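Nicanor Quiroga has mailed clothes to strangers for most of his working life. His shop, Arango, sells secondhand coats and knitwear from two rooms behind a dry cleaner in Provcombe, and nearly all of what it sells goes out by post. Last year it sent 2170 orders. Of those, 1092 went to people who had bought from him before, a figure he keeps on a card taped above the packing bench.

He started with his aunt's closet. She had moved to a smaller apartment and asked him to get rid of whatever he could.

"She had good wool coats from the seventies and nobody in the family could fit into them," he says. "I listed one to see what would happen. It sold overnight and I had no idea how to ship it. I put it in a grocery bag inside another grocery bag and used a whole roll of tape."

The coat arrived. The buyer wrote back to say that it was lovely and that she had needed a bread knife to get to it. Quiroga still thinks about that message when he trains new people. A package should open with a pair of kitchen scissors, he tells them, and the scissors should never come near the cloth.

These days most things leave the shop in plastic mailers. He uses boxes for hats, shoes and anything with a stiff collar, and mailers for everything else. He tried paper ones for a season and went back.

"I liked them. Customers liked them. Then we had a wet February and I refunded seven sweaters in one month," he says. "I would use paper again if I lived somewhere dry. Inside the mailer we wrap everything in tissue, so at least that part is paper."

Folding takes up more of the day than he expected when he started. Sweaters are folded in thirds with the sleeves behind. Coats are turned inside out at the shoulders, one tucked into the other, and folded once at the waist. He does not use vacuum bags, which leave creases in heavy wool that a customer then has to steam out.
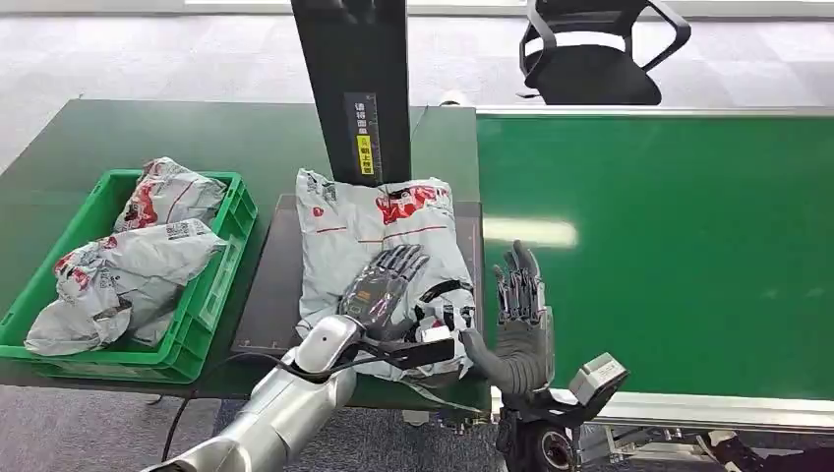

How does he decide what to charge for shipping? He weighs each piece when it is first photographed, adds the weight of the packing, and puts the postage in the listing as a separate line, with nothing added for labor.

"People forgive a high price on a coat," Quiroga says. "They don't forgive nine dollars of shipping on a scarf. I've done it the other way, with shipping folded into the price, and I got more questions, not fewer. So now it's on its own line and they can see it."

He switched carriers two years ago, moving from the post office counter to a pickup service called Neltis. The driver comes in the late afternoon. Anything sold after lunch waits until the next day, and the shop's page says so near the top. He still gets messages at dinnertime asking if an order has left yet.

Lost packages are rare, he says, and he handles them all the same way. He waits 7 days past the expected date, files the claim himself and refunds the customer before the claim is settled. Late packages are more common, and most of them trace back to an address with the apartment number missing. The shop now writes to the buyer before printing a label if the street address looks like a large building.

"It's one short email. Half of them answer in ten minutes and say, oh, sorry, it's 4B."

Returns are another matter. A secondhand coat has no second copy on the shelf, so a return ties up the only one. Quiroga accepts them anyway, for two weeks, and asks for the reason. The most common answer is the sleeves. He began measuring sleeves from the center of the back of the neck, the way shirtmakers do – most sellers measure from the shoulder seam, and on an old coat the seam can sit almost anywhere. Returns for that reason dropped by the following winter.

The listings themselves go up through Dronemance, a small inventory program he pays for by the month. He has complaints about it. It will not let him sort by fabric, and it lists a cape as a jacket.

"I've written to them about the cape," he says. "They were polite."

He does not plan to open a store with a front window. The rent on the two rooms is low and the dry cleaner gives him a fair rate on anything with a stain. What he would like is a third room, with shelves up to the ceiling, so that the summer stock no longer has to live in his own hallway. The landlord has one that may come free in the spring. It has a sink in it, and Quiroga has already asked if the sink can go.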